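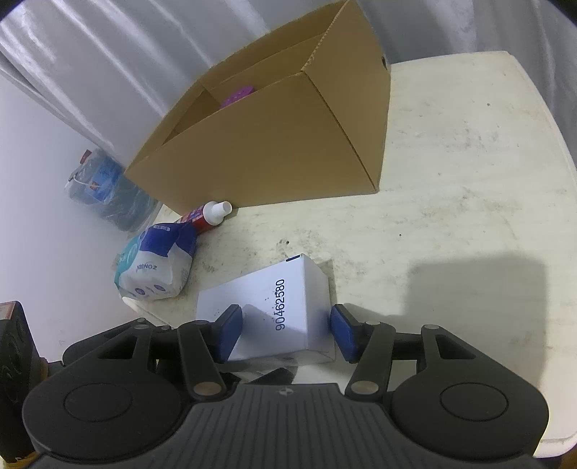
Figure 1. Hand-held gripper holding a white cardboard box between its two finger pads. Note the angle of the right pad.

Unit 4: From Finger Width to Grasp State

Reading for this unit: the Kivside tooling guide, chapter on labels. Bring a laptop with the Prilurholm package installed.

A gripper log gives us one number per time step, the opening between the fingers. The controller needs something else: is an object held, and is the hold good enough to move? Today we write the code that goes from one to the other.

We use three states: open, closing, held. The simple rule is to switch to held when the width stops changing for 12 samples in a row while it is still above zero. On the practice set of 1712 clips this rule does well with stiff objects and badly with soft ones, which keep giving under the pads.

Width alone also hides contact quality. In Figure 1 the left pad presses against the side of the box, but the right pad sits at an angle and leaves a small gap with table showing through it. A width reading does not carry that — the image does. Your classifier should take both.

Watch for shadows. The dark patch to the right of the box is cast by the gripper, and a plain threshold will merge it with the pad. Mask it before you fit edges.

Lab task
Label 100 frames by hand using the three states. Run the width rule, then the image classifier, and report where they disagree. Keep 40 frames aside for testing and do not tune on them.

Labels go in the Ridum folder. The July section uses the same split.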